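Section 4. Registering a Vendor and Entering a Contract

This section covers the Contracts module of Kirent, the records system used by city and county offices to track professional service agreements. It is written for clerks with the Entry role. If you hold the Review role, read Section 5 as well.

Before you begin

You will need:

- The signed engagement letter or the draft agreement, as a PDF
- The vendor's W-9
- The vendor's business address and, for licensed professions, the license number and the state that issued it
- The name of the department that will pay the invoices
- The resolution number, if the governing body has already voted

Kirent does not save a half-finished vendor record. If you are missing the W-9 or the address, wait until you have it. You can save a half-finished contract record as a draft at any point after step 9.

4.1 Opening the vendor record

1. Sign in and select Contracts from the left menu. If Contracts is grayed out, your account does not have the Entry role. Ask your system administrator to add it.

2. Select Find Vendor and type at least four letters of the vendor's name. Search on the last name for a person and on the first distinctive word for a firm. Searching "Law Offices of" will return every firm that starts that way.

3. Look through the results before adding anything. The same attorney may be listed once as a person and once under a firm name. If you find two records for one vendor, do not use either. Go to Section 7, Merging Records, and come back when the merge is complete.

4. If the vendor is not listed, select Add Vendor. Choose Individual or Firm. This setting cannot be changed later. 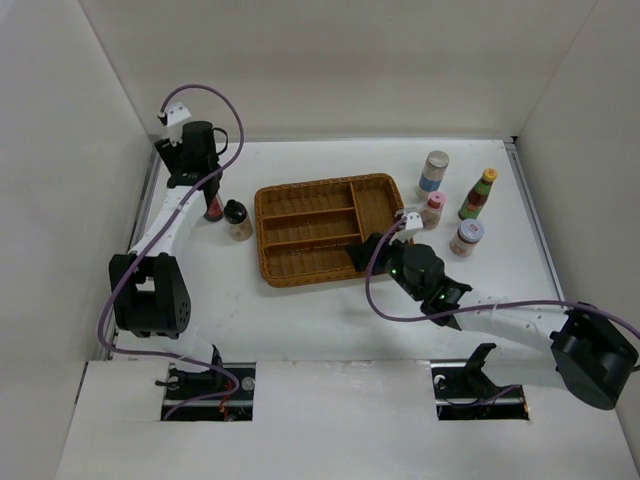 5. Enter the legal name exactly as it appears on line 1 of the W-9. Put any trade name in the Also Known As field. Do not add "Esq." or other titles to the name field. They break the match with the payment system.

6. Enter the street address. A post office box may go in the Mailing field but will be rejected in the Street field.

Note: The Office Location check compares the street address with the requirement set for the contract type. Some contract types require an office in the state, and some require one in the county. A registered agent's address does not meet either requirement. If you know that the address belongs to a registered agent, check the Agent Only box.

7. For licensed professions, enter each license on its own line. Enter the licenses from other states too, including any that are inactive or suspended. Select the current status from the list. The choices are Active, Inactive, Suspended, Surrendered and Unknown.

Caution: Do not select Active on the vendor's word alone. Look up the license on the issuing state's public website, print the result to PDF and attach it to the license line. The attachment must be no more than 49 days old on the day the contract is submitted.

8. Select Save Vendor. Kirent assigns a vendor number. Write it on the paper file if your office still keeps one.

4.2 Entering the contract

9. From the vendor record, select New Contract. The vendor name and number fill in automatically. Save the draft now so that you have a contract number to work with.

10. Choose the contract type. The types come from your own procurement code, so the list in your office may differ from the one in the training copy. If none of the types fits, choose Other Professional and explain in the Purpose field.

11. Enter the rate. For hourly work, enter the rate and the maximum number of hours. For flat-fee work, enter the total and leave the hours blank. If the agreement has different rates for partners, associates and paralegals, use Add Rate for each one.

12. Enter the not-to-exceed amount. Kirent will not let you submit an hourly contract without it. If the agreement has no cap, stop here and return it to the department. Do not make up a figure to get past the screen.

13. Enter the start and end dates. If the start date is earlier than today, a yellow banner appears and the record is marked After the Fact. The mark is permanent and prints on the public report.

14. In the Selection field, choose how the vendor was picked: Bid, Request for Proposals, Emergency, or Direct. Emergency and Direct both open a text box for the written justification. Type or paste the full text. "See attached" is not accepted. 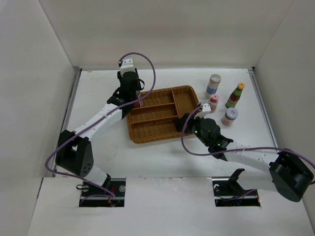
Two robot arms in a white enclosure, with a wicker tray between its side rails.

15. Attach the agreement. Kirent accepts PDF files only. Scan both sides of any page that has handwriting on the back, and keep all exhibits in the same file.

16. Enter the disclosure answers from the vendor's form. There are 2 questions that must be answered for every vendor: whether any owner is related to an elected official or employee of the jurisdiction, and whether any owner has made a reportable campaign contribution to one. If the form is blank on either point, select Not Answered. Do not select No.

4.3 Running the checks

17. Select Run Checks. This can take a few minutes late in the afternoon, when the payment batches are also running. You may leave the page. The results will be waiting on the Checks tab.

18. Read each result. Results are shown as Pass, Hold or Stop.

Pass: No action is needed.

Hold: The record can be submitted, but a reviewer must clear the item before the contract goes to a vote or a signature. Common reasons are a license listed as Unknown and a disclosure listed as Not Answered.

Stop: The record cannot be submitted. Common reasons are a missing cap, an expired attachment, and a street address outside the area the contract type calls for.

19. If you believe a Stop is wrong, select Dispute and state your reason. The dispute goes to the Review role. An entry clerk cannot clear a Stop, and neither can the department that asked for the contract.

Note: A license listed as Suspended in one state produces a Hold even when the vendor is Active in the state where the work will be done. This is intended. The reviewer decides whether it matters, and the decision is kept with the record.
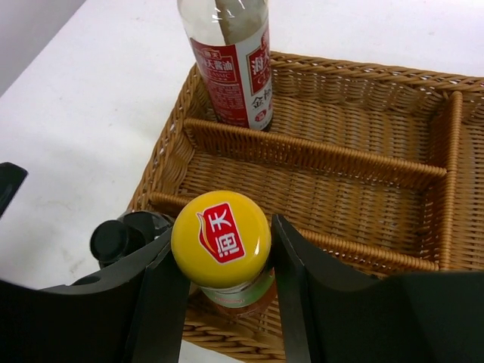 4.4 Submitting the record

20. Return to the Summary tab and read it from top to bottom against the paper agreement. Pay attention to the rate and the cap. Most corrections after submission come from these fields.

21. Select Submit. The status changes from Draft to In Review, and the fields lock. To change anything after this point, ask the reviewer to send the record back.

22. Print the submission receipt. Sites that use the Wendell agenda connector can skip this step, as the receipt is sent to the agenda packet automatically.

4.5 What the public can see

Once a contract is approved, these fields appear on the public search page: vendor name, department, contract type, rate, cap, dates, selection method, justification and the attached agreement. License status is shown along with the day it was last checked. The W-9 and the disclosure form are not shown. Requests for those are handled under your open records policy.

Caution: Attached agreements are published as they are. Kirent does not remove bank details, home addresses or signatures. Redact before you attach.

4.6 Messages you may see

Code 192, Address not matched. The street address could not be found in the postal file. Check the spelling and the ZIP code. If both are right, select Keep As Entered.

Code 837, Vendor locked. Another user has the record open, or a merge is under way. Wait and try again. If the lock is still there the next morning, call your system administrator.

Rate exceeds schedule. The hourly rate is above the limit your office has set for this contract type. The record can still be submitted, but the result will be a Hold.

Import source unknown. This appears on contracts brought over from the older Menon or Lidow systems. Open the record, choose the source from the list and save. You only have to do this once for each record.

Continue to Section 5, Reviewing and Clearing Holds.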